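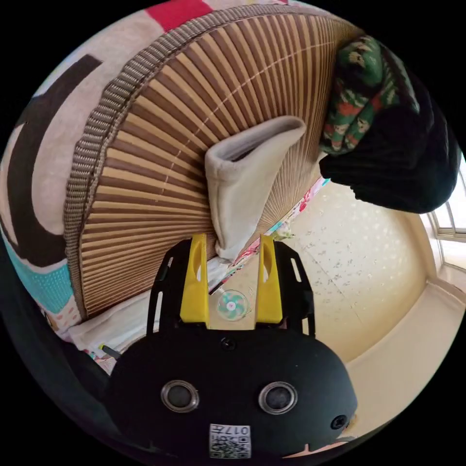 Who are we looking for this season? People who like soccer enough to sit through a goalless draw in the rain and still write down who made the tackles.

I run the player pages at Drusport, a small site covering the lower divisions, and I need match recorders for the new season. If you've ever looked up a left back in a league your friends haven't heard of and found a blank page, you know why I care about this so much! We keep appearances, minutes, goals, assists, cards and position for every squad in the Clirnlow League, and from August we're adding the Catacutan Cup too. That's a lot more games than I can get to, even with my very patient family.

So what would you do? You pick a club near you, you go to the home games, and you fill in our sheet while you watch. Starting lineups go in before kickoff, subs and goals as they happen, and the full sheet has to reach me by 10 p.m. the same night. After that I check it against the referee's report and it goes up on the player's page. If the two don't match I'll call you, and we'll sort it out together (usually it's a deflection somebody wants credit for).

The pay is $80 a game, or $100 for cup games because those can go to extra time and penalties. Parking is covered. Travel is covered up to 40 miles each way — further than that, ask me first. I'd like you to commit to at least 2 games a month, and more is great if you have the time.

You don't need a journalism degree or a coaching badge. You do need to know the offside rule, tell a holding midfielder from a center back when the shape changes, and read shirt numbers from the far side of the field. Bring your own binoculars if your eyes are like mine. We enter everything in Tosireck, which is a bit clunky on a phone but fine on a tablet, and I'll spend an evening teaching you how it works.

You must be 18 or older, and you can't be a player, coach or close relative of anyone at the club you cover. Betting on the league is out too, sorry.

To apply, send me a short note through the contact form with your town, the clubs you can reach, and a few lines on the last game you watched — any level, kids' games count. Applications close at the end of May, and training evenings are in July.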